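Grooming School > Course Handouts > Unit 4: Clipper Care

Unit 4 notes: Looking after your clippers (and the skin under them)

Last updated: May

Hi everyone, and welcome back. Last unit was all about guards and lengths, so by now you should be able to tell a #2 from a #4 without squinting at the little number. This time we're on maintenance. I know, I know. But most of the bad haircuts I've fixed over the years started with a dull or dry blade, and the person holding the clippers usually blamed their own hands.

You'll want your own clippers in front of you while you read, plus a small brush, a bottle of clipper oil and a screwdriver that fits your blade screws. If you bought the starter kit, the Kemell brush is fine. The screwdriver that comes with it is a bit soft, so bring one from home if you can.

Cleaning after every cut

Switch off, unplug, and brush the hair out from between the teeth, working away from the body of the clipper. Tap the blade gently against your palm and brush again. Then pop the guard off and brush that too (people forget the guards, and they hold more hair than you'd think!).

Once a week, if you're cutting regularly, take the blade off completely. Lay the parts down in the order you removed them. I draw a pencil outline around each screw on a paper towel and I'm not embarrassed about it. Brush out the cavity underneath, where the hair packs into a sort of felt, and wipe everything with a dry cloth. No water on the blades, please, unless your manual clearly says they're washable.

Oiling

Three drops along the teeth, one on each side where the blades rub together. Run the clippers for 10 seconds with the teeth pointing down, switch off, and wipe away the extra. More oil doesn't mean more protection. It just drips onto the client's neck and glues loose hair to the blade.

Use clipper oil. Cooking oil goes sticky, and baby oil usually has perfume in it, which isn't something you want on freshly shaved skin. Ceramic cutters run cooler than steel ones, but they still need oiling, because the piece they're moving against is often metal.

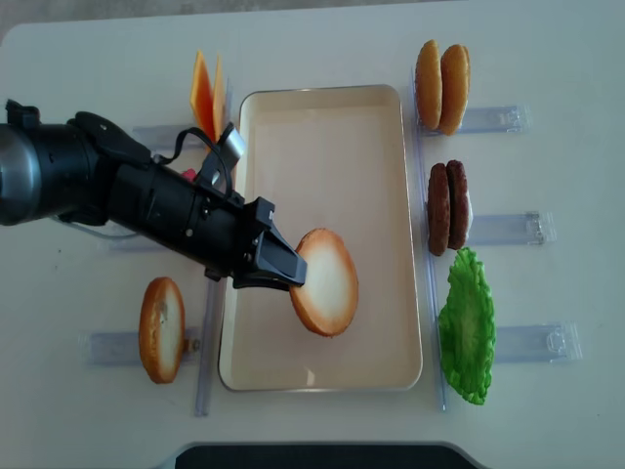

Bun half and tray.

Alignment, or "zero-gapping"

Every clipper has two blades: the fixed one that sits against the skin and the moving one behind it. The moving blade should sit a hair back from the edge of the fixed one and exactly parallel to it. If it's crooked, one side will cut closer than the other. If it pokes out past the fixed blade, it'll scratch or cut the skin.

To check yours, hold the blades up to a window and look straight along the edge. To fix them, loosen the screws half a turn, nudge the moving blade with your thumb, and tighten each screw a little at a time, going back and forth. Tighten one all the way first and the blade will swing on you every time. Then test on the inside of your own forearm, very lightly, with the clippers running. You should feel a tickle. If you feel a scratch, go back and do it again.

I'd leave a small gap for now. Really tight settings are for outlines and need a steady hand, and we don't get to outlines until Unit 7.

Heat

Touch the flat of the blade to the inside of your wrist every few minutes during a long cut. If it's uncomfortable for you, it's much worse behind somebody's ear. Stop, let it rest, or swap to a second blade. A cooling spray helps for a minute or two, but a blade that keeps heating up is asking for oil, cleaning or replacement. I ran my old Diekmann hot for nearly 30 haircuts before I admitted the blade was finished, and my poor neighbors' necks paid for it.

Disinfecting

Brush first, disinfect second. Spray doesn't reach a surface that's covered in hair and skin flakes. Keep the blade wet for as long as the label says (read it, they're all different), wipe, let it dry, then oil again. Disinfectant strips oil off, so skipping that last step is a great way to end up with rust.

Before next time

Take your blade off and put it back on at least twice. Write down which way the tension spring faces. Try the window check, too, and bring your clippers along even if you can't get them straight. We'll sort them out together.

Comments

fadedinthekitchen: The paper towel trick saved me. I had a screw left over last time and never found out where it belonged.

mo_clips: Does this all go for the Fustero trimmer as well? The blade on mine doesn't seem to have any screws.

Reply from the instructor: Yes for cleaning and oiling. If it's a snap-on blade you can't adjust the gap, so skip that section and just check the edge for chips.

tess81: Mine pulls even after oiling. Bringing it to class!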